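In praise of the hobby you're bad at

My neighbour Shabnam Memon paid $36 for a beginner's ukulele at a garage sale in April and she's been terrible at it ever since. I mean this as a compliment. She plays on the back step most evenings, the same three chords, with a long wait before the third one while her fingers have a think about it. I've started humming along from our side of the fence.

When I asked if she was taking lessons she looked at me like I'd suggested surgery. "What for?" she said.

I've been chewing on that for weeks. Somewhere along the line we decided a hobby has to be going somewhere. You can't just bake bread, you have to get good enough for the market. You can't go for a jog without your watch ringing up your mates to tell them how slow you were. I knitted for a whole winter and the first thing anyone asked was whether I'd thought about selling them (a scarf, singular, and it was more of a triangle).
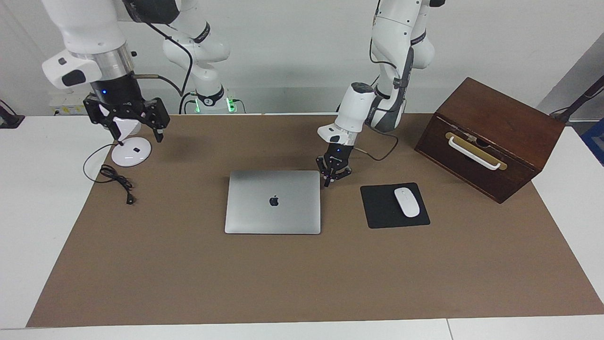 A brown mat on a white table.

My own thing is watercolours. I've been at it for 13 years and my gum trees still look like broccoli. I used to mind! I bought the good paper, I did a weekend workshop in Westberg, I watched hours of a very calm man doing skies. Then one arvo I worked out that I liked the bit where the water goes cloudy much more than I liked the paintings, and I haven't tried to improve since. Best decision I've made at that table.

People will tell you that you get more out of something the better you are at it, and sure, I bet a concert pianist has a lovely time. But I've known a few seriously talented people and they spend a lot of their evenings cross with themselves. Shabnam isn't cross. She's got her cuppa and her three chords and a dog who leaves the yard when she starts.

So if you've got something in the cupboard you gave up on, the camera or the tap shoes or the half-built model boat, get it out this weekend and have a really ordinary go at it. I'll be doing broccoli.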